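**Subject:** Re: [cell-practice] Floor marking for mobile units, draft 3
**Date:** 2019-01-09
**List:** cell-practice

Replies inline. I have cut the parts of the October draft that drew no objections.

> Section 2. Each stopping position for a mobile unit shall be marked on the floor with a closed outline in yellow tape. The outline shall be at least as large as the footprint of the unit, with the arm stowed.

I would drop "with the arm stowed." At Irside the outline follows the base only, and reach is handled in the risk assessment for the task. If we tie the tape to arm posture, every change of end effector means new tape. I suggest "footprint of the base" and a pointer to section 5 for reach.

> Section 3. Nothing shall be stored inside a marked position. Racks on casters shall be locked before the unit is enabled.

Agreed on the first sentence. The second is too weak as written. A locked caster stops a rack from rolling, but it says nothing about whether the rack is in the right place. Our layout at Irside uses blue racks on casters, with the stopping positions taped directly on the carpet in front of them:
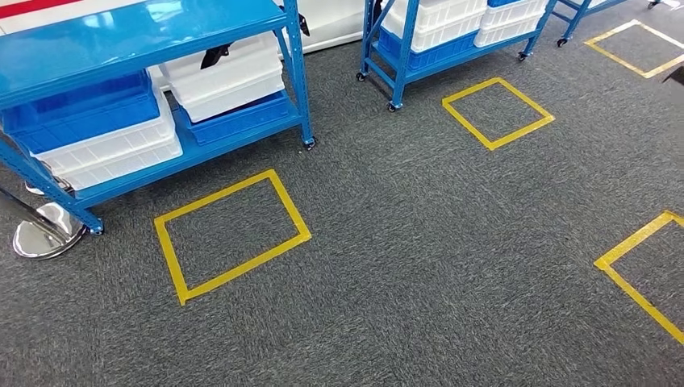 ### Proposed text for section 3

1. A marked position shall be clear of all objects, including bins, cords and packaging, before the unit is enabled.
2. Movable racks served from a marked position shall have their own reference marks on the floor, in a color other than yellow.
3. The operator shall check the rack against its reference marks at the start of each shift and after any move. Casters shall be locked after the check.
4. Bins shall not project past the front face of the shelf.

Item 2 is the one I expect argument on. Warrier uses corner marks only and reports no trouble with them. I would accept corner marks as long as they fix both position and angle, so a minimum of two per rack.

> Section 4. Tape shall be inspected monthly and replaced when worn.

"Worn" needs a limit. We replace a side when more than 12 mm of an edge has lifted or when a gap can be seen from standing height. On carpet the corners go first. I would also shorten the interval to two weeks for carpet and leave it at a month for sealed concrete.

> Section 5. Barriers, where used, shall not stand inside the outline.

Please add that the base of a stanchion counts as part of the barrier. The Tisilside draft measured from the pole, and a domed base reaches well past that.

Still open:

- Whether Jolden wants the outline numbered. I have no objection, but the number should be outside the tape so it can be read with a unit parked.
- Whether a shared corner between two adjacent positions is allowed. My vote is no.

Comments on the section 3 text by the 31st, please. I will merge them into draft 4 and send a marked-up copy to the list.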